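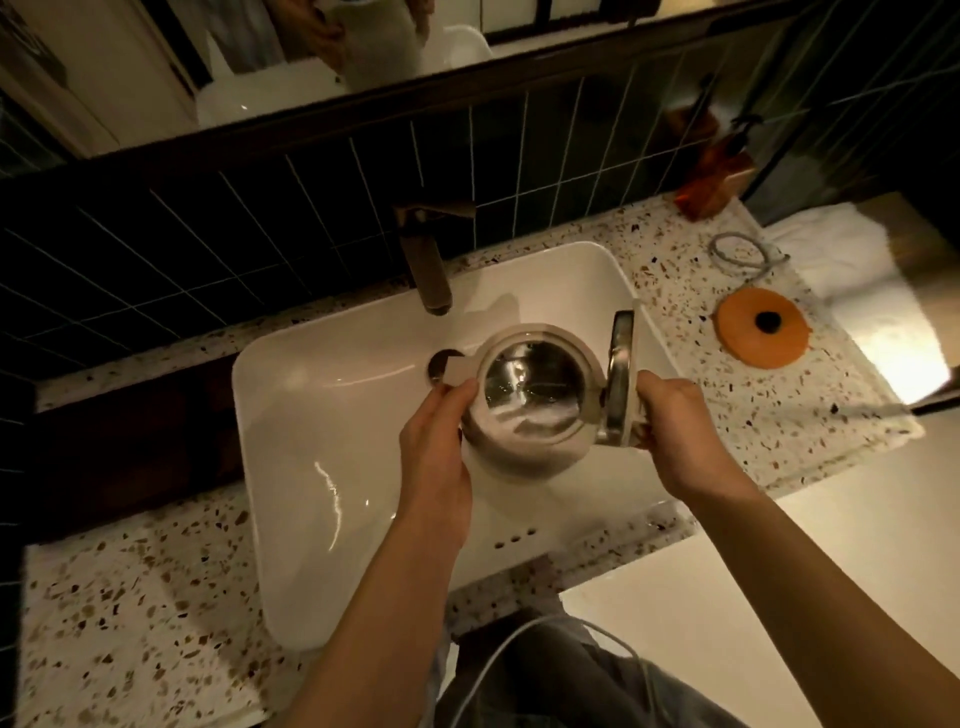 I don't trust any sentence that starts with "studies show", and in September I read 17 of them in one week. My sister-in-law Areeba Chaudhry had sent me a link about morning routines, and it led to another, and before long I was being told that warm lemon water resets the liver. My liver has not been consulted. The same sites will tell you the white stuff on the wall of a steel kettle is poisoning you, then sell you a sachet to get rid of it. Scale is mostly calcium carbonate, near enough to chalk. Citric acid shifts it, and the supermarket has that in the baking aisle.

My gripe is bigger than kettles, though. It's the whole business of selling ordinary people a better version of their morning. Areeba signed up for a program called Sulliva, 50 dollars a month, and for that she gets a message at 7 am telling her to breathe. She was breathing already. I asked what else was in it and she said there was a journal with coloured stickers.
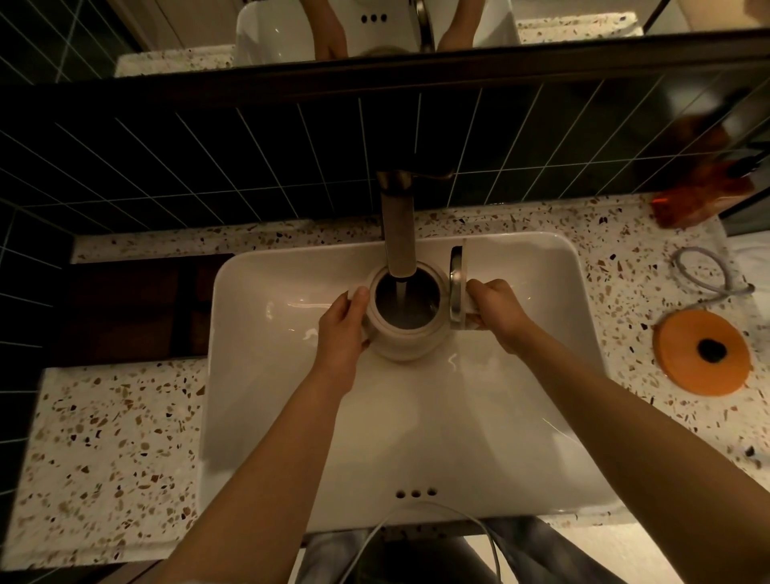

She says it works. Maybe so! But she also started going to bed before eleven and quit looking at her phone in the kitchen, and both of those are free. How would you tell which one did the job? You'd have to stop one and keep the other, and who is going to do that with their own sleep?

I put this to Ehsan Warraich at work, who likes these things more than I do. He said I was being a grump and that paying for something makes people stick to it. Fair point, and I've thought about it since. It didn't work for my gym membership.

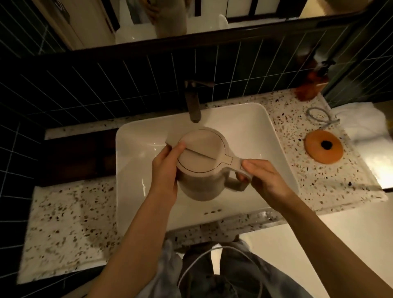

## What I'd want to see first

Before I handed over a cent I'd want to know how many people quit in the first month, and what the ones who stayed were doing differently anyway. I looked for 2 hours on the Sulliva site and found neither. There was a page of smiling customers, first names only, and a graph with no numbers up the side.

I've written to ask. So far I have an automatic reply and a discount code. If a real answer comes I'll put it up here, even if it makes me look silly, and Areeba has already asked for that in writing.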